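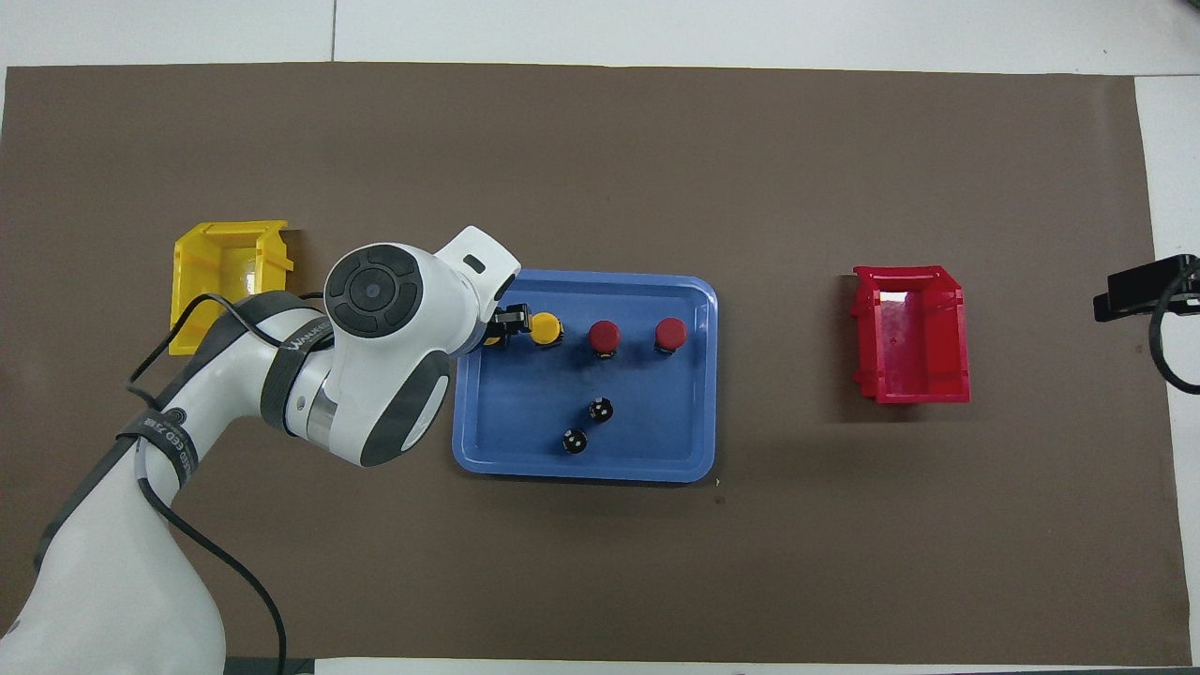
Blue tray on the brown mat

Section 3: Setting up the supplier ownership check

I put this section together after our purchasing team at Firnthorpe asked me the same questions over and over, so if it sounds like me talking across a desk, that's pretty much how it started. The ownership check in Plirari compares the people behind a supplier with the people on your payroll, and it holds the bid if a name, home address or bank account matches. You'll need an administrator login and a current staff list from HR.

Before you start

Get the staff list as a plain spreadsheet with one person per row. I like to include anyone who left in the last 2 years too (old colleagues bid for work more often than you'd think!), but check with your HR lead first. Ours is Randi Sundqvist and she wanted it in writing.

Steps

1. Log in and open Settings, then Suppliers, then Ownership Check.

2. Click Add Staff List and pick your spreadsheet. Match up the columns for name, home address and bank account. Leave the phone column alone for now.

3. Under Supplier Details, turn on Directors, Shareholders and Authorized Signers. I left Shareholders off the first time and had to run the whole thing again.

4. Set the contract threshold. Ours is $2,610, and anything at or above that gets checked before award. Small jobs below it still show up in the monthly report, where you can see whether one supplier keeps landing just under the line.

5. Choose two reviewers from different departments. Plirari won't let you save with one.

6. Click Run Test. You'll get a list of possible matches, sorted with the closest ones on top.

Note: Common last names bring up a lot of junk. Our first test gave us 42 matches, and most of them went away once I set Name Match to Full Name.

Caution: A match is a reason to ask questions and nothing more. Please don't email the employee or the supplier from the match screen. Send it to your reviewers with the Refer button and let them take it from there.

Caution: Don't make anyone a reviewer if they also approve invoices. The software allows it, but I really wish it didn't.

Clearing a match

Open the match, click Resolve, and type what you looked at and who you talked to. "Checked, OK" isn't enough. Rosimeire Andrade does our audits and she sends those straight back to me.

Run the check again whenever HR sends a new list. We do ours in December, plus any time a supplier changes its bank details.

Last updated November 22, 2023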